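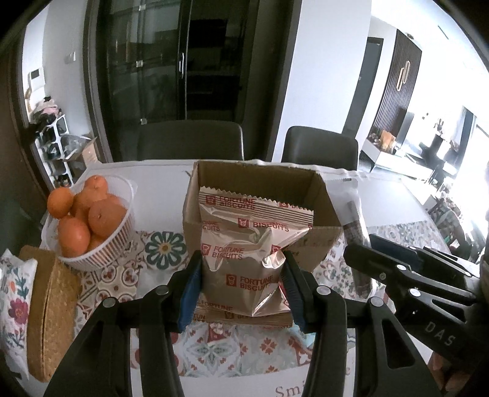

Mirjam Fankhauser objects that her AIS set has picked up every ferry she has ever cared about, and that last week's notes were too hard on the brochures. Fair enough. Ferries are the easy case. They are tall, they carry Class A sets, and they transmit often.

Session 4: What AIS range claims leave out

The Kimaro brochure promises a range of up to 40 miles. It doesn't say from what to what. AIS runs on VHF, so the height of both antennas matters more than anything in the box you paid for. A big ship heard from your masthead may well show up that far out on a good day. A small sailboat with a stubby whip on the stern rail won't.

Iraklis Manolakis lent us the log from his July crossing on Tukora. It holds 3503 position reports, 2162 of them from Class A ships. The farthest Class B boat he heard was 11 miles off. I would be careful with that one too – a log only shows what was received, and tells you nothing about the boats that were missed.

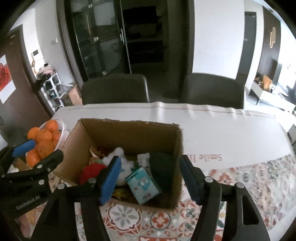

Open cardboard box with assorted small items.

Points to argue about on Sunday:

Splitters. Tulinon says its splitter lets AIS and voice share one antenna with "no meaningful loss." Ask for the loss in dB. If the answer is a paragraph, keep the two antennas.

Silent mode. Many transponders have a switch for it. People turn it on in the marina and forget. Before you blame the other skipper for not seeing you, check your own.

Alarms. The default closest-approach alarm on most plotters goes off so often near a harbor that crews mute it. I have yet to see a sales sheet mention this.

Static data. Wrong ship length, wrong call sign, a destination from two trips ago. Somebody typed all of that in by hand.

Reading for next time: the Britico install manual, antenna chapter only. Skip the range diagram, or bring a ruler and work out how tall that little drawn sailboat would have to be.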